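Home / About Jikico

Can a machine tidy your house yet?

Not really. Jikico was set up to keep asking, and to publish the answer whether or not it suits the people selling the machines. 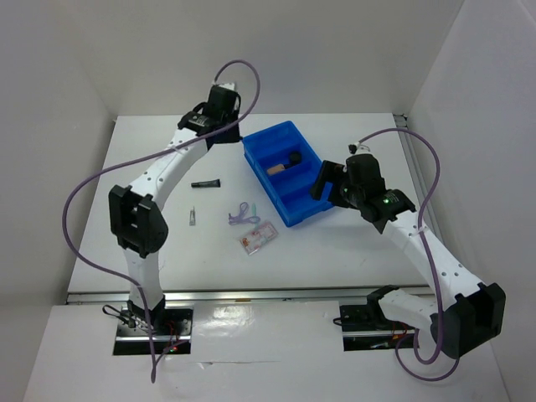 Tidying is the chore we care about most. Vacuuming is old news, and folding shirts gets all the attention. Our interest is the small rubbish of daily life, the stuff in the bathroom drawer: tubes, a packet, a loop of purple cord, and a blue tray with compartments that somebody would like it all put into. A child of five can do this, though we accept that a child of five won't.

Our standard drawer test, Brovuvard, runs to 500 attempts. Zirnico, our longer trial, covers 522 household objects, of which 176 are on what we call the sulking list. Cord has been on it from the start.
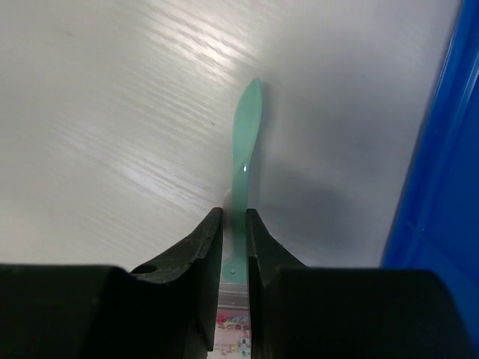

Objects leave the list when two arms can put them away without help, and they go back on it when we change the lighting. The full list is reprinted every June.

We work from 2 rooms above the Negussie building's loading bay. Visitors are welcome after 10 am. The kettle is still operated by hand.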